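Call for Participants: Comparing Hand-Held Grippers in a Kitchen Setting

Graneck is looking for people who want to take part in a comparison of two-finger grippers. The study is called Semis. The sessions start in September at our test kitchen in Furngate, and applications are open from today, July 28, 2018.

You do not need to know anything about robots. For the first part of the study we look for people who cook at home often and who are comfortable to use both hands for small work. For the second part we look for a smaller number of persons with experience in mechanical testing, and the conditions for them are explained lower in this text.

What you will do

Every participant works with a pair of hand-held grippers, one for each hand. You close and open the fingers yourself. The task is to pick up fruits of different size from a plate, hold them, and put them down again in another place on the table. After this you repeat the same task with a different set of finger pads. We compare the pads by three things: how often the fruit slips, how long the pick takes, and how tired your hands are at the end. For the last one we ask you to fill a short form after each round.

A session takes 2 hours with a break in the middle. We ask you to come for two sessions, on different days. The same tasks are given in both, but the order of the pads is changed, so that we can separate the effect of the pad from the effect of practice.

The most difficult items until now are the big round ones. With a large fruit the fingers must open wide, and the contact is only on a small part of the pad. With a small fruit the problem is different: people often press more than is necessary, and a soft fruit can be damaged. Please do not worry about this during the session. Damaged fruit is a result for us, and we write it down in the same way as a slip. 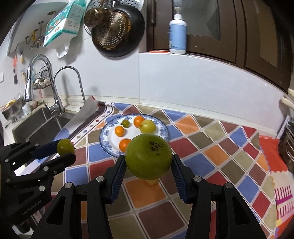
Do I have to be right-handed to take part?

Left-handed people are welcome, and we would like to have more of them. In the form please tell us which hand you use for cutting and which for writing, because for some people it is not the same hand.

Who can apply

You should be 18 or older and able to stand at a table for the working time. You should not have an injury of the hand or wrist now, or in the last six months. If you have an allergy to citrus fruits or to rubber, please write this in the application, and we will discuss it with you before we give you a date. Long nails are not a problem. Rings and bracelets must be taken off before the session starts.

We need 65 participants for the first part. If we have more applications than places, we choose so that different ages and hand sizes are represented. A person who is not chosen can stay on the list in case somebody cancels.

For people with testing experience

The second part compares the results of the hand sessions with the same pads mounted on an arm. Here we need helpers who can prepare a measuring plan, check the closing force of the fingers before each run, and keep a clean log. Experience with force sensors is necessary. Experience with arm controllers is good to have, but we can teach it. This work is paid by the day and the contract is made with Opoku, our partner for the measurements.

Payment

Participants of the first part receive 228 dollars after the second session. If you stop after the first session, you receive half. Travel costs are not included, but parking at the building is free.

How to apply

Please write a short letter with your age, your hand span (from the thumb to the little finger, hand open) and the days when you are free. For the second part, please add a CV and one example of a test report you have written. Address it to Nhyira Acheampong, room 413, and write the word Semis on the envelope. We answer every application, also if the answer is negative.

Contact: Nhyira Acheampong, Graneck, Furngate, room 413 | © 2018 Graneck | Back to top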